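**Ekcombe opens household exchange room for the spring**

EKCOMBE, March – A free exchange room for used household goods will open on Sunday in the former reading room on the ground floor of the Udura building. Residents can bring in kitchenware, table linen, baskets and small decorative pieces they no longer need, and take home things left by others.

The room is run by Kivi, a neighborhood reuse group, with shelving and tables paid for by Vekano, a local moving and storage firm. Vekano gave $2000 toward the fit-out and will lend a van on collection days.

Doors open at 10 a.m. and close at 4 p.m. There is no charge to enter and no need to bring something in order to take something. Each visitor may take up to 2 bags of goods per visit.

Kivi ran a one-day trial in the same room last fall. It drew 67 households, and over 300 items changed hands. Mugs and glass bowls went first. Table linen was slower, mainly because most of it arrived folded in boxes and people did not open them.

"We had good cloths sitting in a carton under a bench all day," said Zübeyde Sarıgül, who coordinates the project for Kivi. "This time everything goes out on a table where you can pick it up and look at it."

Goods will be put out in mixed groups, with baskets, glassware, cups and cloths together, much as they would stand in a home. Larger pieces go along the wall and the front of each table is kept for things people will want to handle. 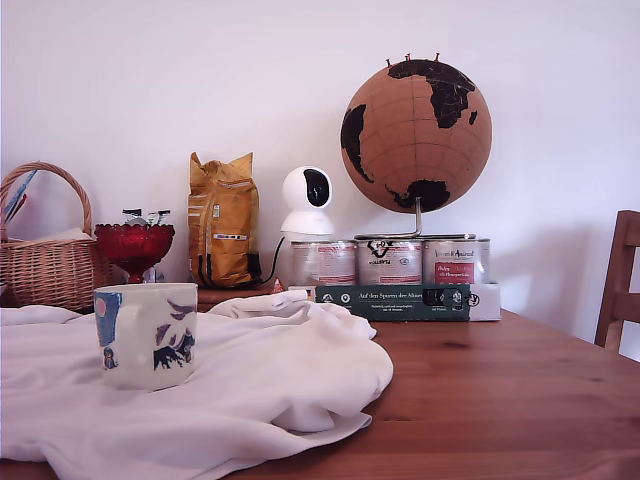 *A wicker basket, a red glass footed bowl and an illustrated mug on a wooden table with a white cloth.*

Items should be clean and in usable condition. Chipped cups, cracked glass and stained linen cannot be accepted. Baskets are welcome if the handle is sound. Visitors dropping off glass are asked to wrap each piece separately and to tell the person at the door, so that it is not stacked under something heavy.

The room cannot take electrical goods, knives, mattresses or any furniture that needs more than one person to carry. Vekano will keep a list of charities that collect large furniture, and copies will be available at the entrance.

"People call us when they are moving and ask what to do with the last few boxes," said Valdis Šimkus, operations manager at Vekano. "Usually it is kitchen things – cups, bowls, a basket or two. Now we can give them an address."

Goods that have been on the tables for a month will be offered to other reuse groups in the area. Kivi will not sell any donated item.

After the opening, the room will keep the same hours every Sunday through the end of spring. Drop-offs outside opening hours are not possible, and bags should not be left on the steps. The entrance is on the courtyard side of the building and is step-free. Bicycle parking is in the courtyard, and drivers can unload at the side gate for up to fifteen minutes.

Residents who cannot bring goods in themselves can ask for a van collection by filling out a form at the door. Collections are limited to addresses in Ekcombe.

**About Kivi**

Kivi is a neighborhood group in Ekcombe that organizes swaps, mending afternoons and the lending of tableware for local events.

**Press contact**

Zübeyde Sarıgül, Kivi, Udura building, Ekcombe. Reporters who would like to see the room before it opens can arrange a visit in advance.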